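Savness funicular – worth the detour or skip it?

hillclimber_jo
Hi all! We'll be staying in Jarkar for a few nights in January and I keep going back and forth on the Savness funicular. It takes up a good half day by the time you've gotten the bus out there and back, and my husband (who is very patient with my railway hobby, but has his limits) wants to know what's at the top before he agrees. Has anyone been lately? Is it still running all winter?

oldgauge
Go! I've ridden a fair number of these little lines and this one has the nicest cars of the lot, with those stepped wooden benches and the brass handles on the doors. It climbs 1,791 feet and you feel every one of them in your ears. At the top there's a lookout, a tiny museum room with the old winding gear, and the Wijesinghe tea house, where we sat far too long over soup.

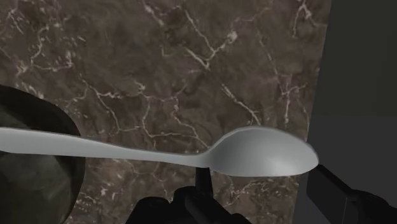

Spoon over a dark marble counter

The soup was lentil, by the way, and I still think about it. As for winter, they ran every day when we went, though the last car down left at 4:20 and they don't wait for stragglers.

pannierbag
I'm going to be the grump here, sorry. We went on a Sunday and stood in line for 50 minutes for a ride that was over before I'd found a spot by the window. The view is lovely, I'll give you that, but the 20 bus goes up the back road to the same lookout and you can use your regular city pass on it. I'd put the money toward the ferry.

oldgauge
Well, sure, if all you want is the view! But hillclimber_jo said she has a railway hobby, and a bus is a bus. I do agree about Sundays – go on a weekday morning and you may get a bench to yourselves.

pannierbag
Fair enough, I missed the hobby part. Up by funicular and down by bus, then? That way the husband only has to sit through it once.

mapfolder
One thing to add about tickets, as it tripped us up last year. The machine at the lower station only took cards, and the Sondotico app wanted a local phone number before it would sell us anything. The window opens at nine. Round trip was 2,000 per person in the local money, and kids under six rode free.

hillclimber_jo
Thank you all so much, this is just what I needed. Weekday morning, up on the rails, soup, and we'll argue about the bus when we get there. Does anyone remember if the museum room has heating?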